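January 30, 2019

I've had the Gedmont hand-held gripper kit for most of the winter now, and a few people have asked for a write-up, so I'm putting it all in one place.

The kit is sold by Zosisbridge. You get a pair of grippers, one for each hand, plus the cables and a software license. You do a task with them on a table, and the recording becomes training data for a robot arm. Our shop doesn't own an arm yet. Temitope Adeleke wanted to start recording before we bought one, and I agreed to do the testing.

Setup took me most of an afternoon. The printed guide is thin and skips the calibration step, which I found in a PDF on the support page. After that it ran fine.

I started with cloth. It's soft, it folds over on itself, and it shows right away whether you can work both grippers together.

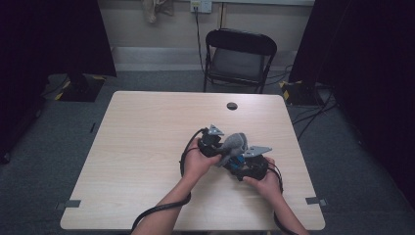
Do you need any robot experience to use the kit?

If you can fold a towel with kitchen tongs, you can learn this in a day. The software side takes longer, mostly because of the export menu.

My hands got tired before anything else did. The housings are chunky, and after 50 recordings I wanted a break. Hauwa Tamuno has smaller hands than I do and stopped sooner. The cables are long enough, but I had to learn to keep them clear of my forearms. I'd pay extra for a wireless version.

Hard, shiny things are a different job from cloth. You have to line up both fingers before you close them, and a smooth curved side gives you less to hold.

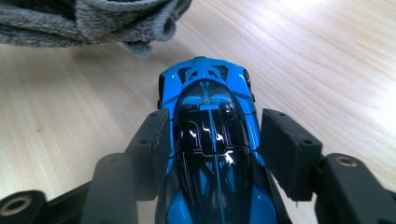

The finger pads are the part I'd budget for. Zosisbridge sells spares in packs of 2, and I'd order a pack with the kit. Swapping one is easy enough once you find the right driver.

Support was decent. I wrote in twice about dropped recordings and heard back from Dagim Abdella the next day both times. The second answer fixed it (a setting in the export menu, of course).

Our goal is 1,000 good recordings by July. I'll post again when the arm is here and I can say what the data is worth. For now I'd buy the kit again, with the spare pads.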